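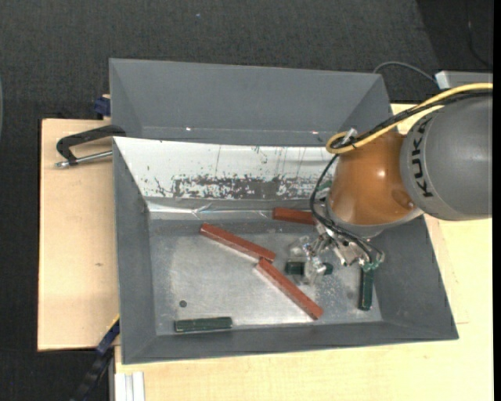
Should a small town keep its public library open in the evening? The evening is when most working people can use it, so a town that closes at 5 has a library for retirees and school groups.

I live in Drodatside, where the library used to stay open until 9 and now locks up at 5. The change came in July, with a sheet of paper taped to the door. The reason given was low use. Fewer people came through after supper than before it, and the town decided the lights and the staff hours cost too much for what they got.

I don't doubt the count. I doubt what it was used for. A person who comes in at 7 at night has usually come straight from a shift, or has waited for someone else to get home and watch the kids. That visit can't be moved to 2 in the afternoon. The afternoon visitor, most days, has a choice. Counting the two as equal tells you which hour is busier, and it tells you very little about who loses when an hour is cut.

My neighbor Lorraine Ruawai took a bookkeeping course last winter and did nearly all the work at the long table by the periodicals. She has internet at home. What she doesn't have is a quiet room. Since the change she has tried the coffee counter at Vivby, where they are nice about it, but she feels she has to keep buying something, and the music is loud. She has put off the second half of the course.

People tell me everything is online now. Some of it is. Our library lends e-books, and I use them. But the tax forms, the printer, the local history drawers and the person at the desk who knows which form you need are all in the building. Roughly 1,000 households here hold a card, and I would bet that a good share of them have wanted the printer more than they have wanted a novel.

The money is real, and I won't pretend it isn't. Staff should be paid properly for late work. If we can't afford five evenings, then we should pay for two and close on two mornings to make up part of it. I have been in there at 9 in the morning plenty of times – it is me and the man who reads the boating magazines. He and I could both come at noon.

The town says it will look at the hours again with the next budget. I'd like the evenings back before then, even on a trial, and I'd like the trial to run through the winter, when it's dark early and the kids have papers due.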